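El tranvía viejo de Vedine vuelve a salir, y esta vez con fantasma a bordo

8 de febrero de 2024

Lo confieso: grité. Y eso que iba avisadísima, con el billete en la mano y el folleto leído dos veces (el del «Expreso de los Aparecidos», que así se llama el invento). Pero cuando se apagaron las luces del vagón justo al entrar en el túnel de Dağdelen y alguien me susurró al oído «¿es suyo este asiento?», pegué un chillido que se debió de oír hasta en la cochera.

Para quien no lo sepa, el tranvía histórico de Vedine llevaba parado desde el otoño por obras en la vía. En enero terminaron los arreglos, y la asociación que lo mantiene ha querido celebrarlo con un recorrido teatralizado: una hora de ida y vuelta, dos vagones y un crimen sin resolver de por medio. Los actores son casi todos aficionados del pueblo, y vaya si se lo toman en serio. Gülizar Aksoy hace de viuda, con velo y todo, y se pasa el viaje acusando a los pasajeros de haberle envenenado al marido. A mí me tocó ser sospechosa número uno, no sé por qué, será la cara.

El conductor, Muammer Ekinci, lleva media vida en esa línea y no actúa (o eso dice él, porque la pausa dramática antes del túnel la clava). Me contó que el coche más antiguo, el 218, ha salido del taller con los asientos nuevos y con el mismo silbato de siempre, que suena como una tetera enfadada. 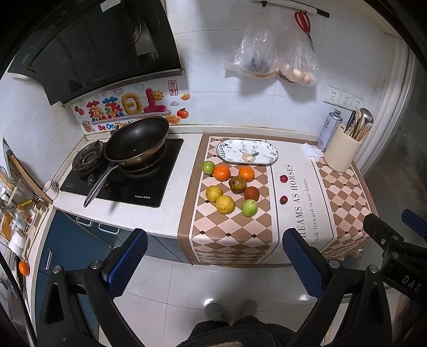
Lo mejor, para mí, es que los niños se meten en la historia hasta el fondo. En mi vagón había una pandilla que interrogó al mayordomo, interpretado por Renji Okabe, con tanta insistencia que el pobre hombre acabó confesando dos crímenes que ni siquiera estaban en el guion. ¡Y la viuda tuvo que perdonarlo sobre la marcha para que la función pudiera seguir!

En cada salida caben 40 viajeros y las primeras se llenaron enseguida, así que yo no lo dejaría para última hora. Thilini Howlader, que lleva las reservas y además aparece en la última parada haciendo de inspectora, me dijo que quieren mantener el espectáculo hasta que empiece la temporada normal, y que el dinero de las entradas irá a restaurar un tercer vagón que duerme bajo una lona al fondo de la cochera. De momento han reunido 2815 euros. Les queda camino, pero ella estaba contentísima.

Un par de cosas prácticas, que luego me escribís preguntando: el tranvía sale de la estación de abajo, la que está junto al puente, y conviene llevar abrigo, que las ventanillas cierran regular y en el túnel corre un aire que ni te cuento. Los más pequeños pueden ir en el segundo coche, donde el susto es más flojito. Las entradas se compran en la taquilla o por teléfono.

No voy a contar quién mató al marido. Solo digo que yo apostaba por el revisor, me equivoqué y pienso repetir con mi hermana, que se asusta todavía más que yo.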